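Household Robotics Program: Where the Chore Trials Stand

The Stirneck Center for Assisted Living Technology has completed the first half of its household chore trials. Members have asked on several occasions whether a machine can now be trusted with ordinary work in the home. The present item sets out what the program has found so far and what remains to be done.

The trials began in January under the direction of Nuria Bogale. Tasks were drawn from a list of 126 small jobs suggested by residents and staff at the Elham and Schwaiger houses. Few of them would trouble a healthy adult: clearing a table, putting groceries on a shelf, folding a towel, packing away things used at the pool or in the yard. Each task is attempted by a two-armed robot at an ordinary table.
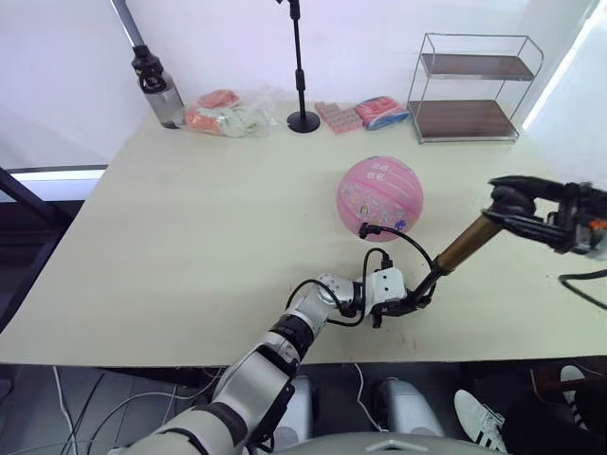
Rigid items with a regular shape are handled well. Boxes, jars and cans were picked up and set down on the first attempt in most sessions, and the robot's speed on these items has improved since the winter. A box of tea can be moved from table to shelf with little risk to the box or the shelf.

Soft goods are another matter. A towel, a half-full bag or anything filled with air changes shape when it is touched, and the machine must then judge again where to hold it. Wendelin Fuchs, who leads the control work, reports that tasks needing both arms take the longest to prepare and fail the most often. One arm must hold still while the other moves, and small errors in either are passed on to the object between them. The group has set aside 188 practice sessions for two-armed work on soft items before any further claim is made about them.
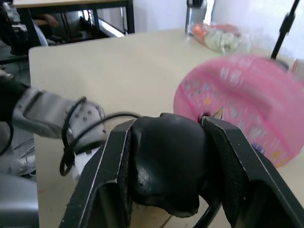
The center is also reviewing how results are reported. A task was previously counted as done if the object ended in the right place. Under rules drafted by Mercy Mwaipopo, a task will count only if it is finished without help and without damage, and within 7 minutes. Some scores in the next report will fall as a result. The center considers the stricter measure more useful to families deciding whether to wait for such equipment.

No home placement is planned this year. Staff at both houses have said that a robot which needs a trained person beside it saves them no time - a view the program shares for the present. A small trial limited to shelving and table clearing may be proposed to the board if the spring results hold.

Members who wish to suggest tasks for the second half may send them to Ingeborg Brunner at the Stirneck office. Suggestions should name the object, the room and the person who normally does the job.

Issued 23 May 2026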